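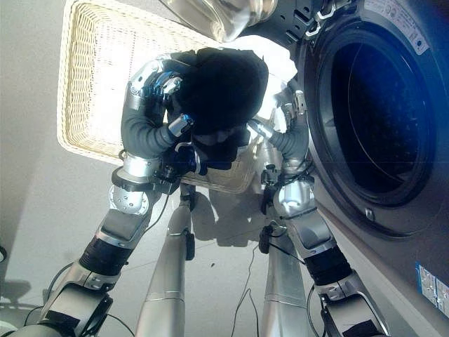
Why Do Some Parents Work Far From Home?

In many parts of the world, people leave their villages for part of the year to find paid work. When they move for work and come back again, it is called seasonal migration. "Seasonal" means it depends on the time of year.

Marras is a farming village on dry, hilly land. Families there grow millet and beans, and they need rain to do it. Once the harvest is in, the fields have nothing to do until the rains return. There are few other jobs in Marras, so in November many adults take the bus to Gokow, a city 10 hours away.

What kind of work do they find?

Some carry bricks and mix cement on building sites. Some cook or wash dishes in small restaurants. Others clean houses or do laundry for families in the city. Many of these jobs are paid by the day — if there is no work that day, there is no pay.

Who stays behind?

Often it is grandparents, younger children, and one parent. They look after the goats, fetch water, and keep the house in repair. Older children may have extra chores before school. In other families everyone goes, and the children start at a new school in the middle of the year. That can be hard, especially if people in the city speak a different language.

How does the money get home?

In the past, workers carried their pay home themselves or gave it to someone they trusted. Now most people send it by phone. Money sent home like this is called a remittance (say it: ree-MIT-ense). A family might spend it on food, school books, medicine, or seeds. Some of it often goes to pay back a loan.

Do they have to go?

Not always. The nearby village of Alau dug a pond to store rainwater. With the pond, farmers can grow a second crop of onions and greens. The year before the pond, 35 people from Alau left to find work. The year after, 13 did. Some people still choose to go because city pay is higher, or because they like the city.

Words to know

Harvest: the time when crops are gathered.
Migrate: to move from one place to another.
Remittance: money a worker sends home to family.
Loan: money that is borrowed and must be paid back.

Something to try

Ask an older person in your family if they ever moved for a job. Find out how far they went and how they kept in touch with people at home.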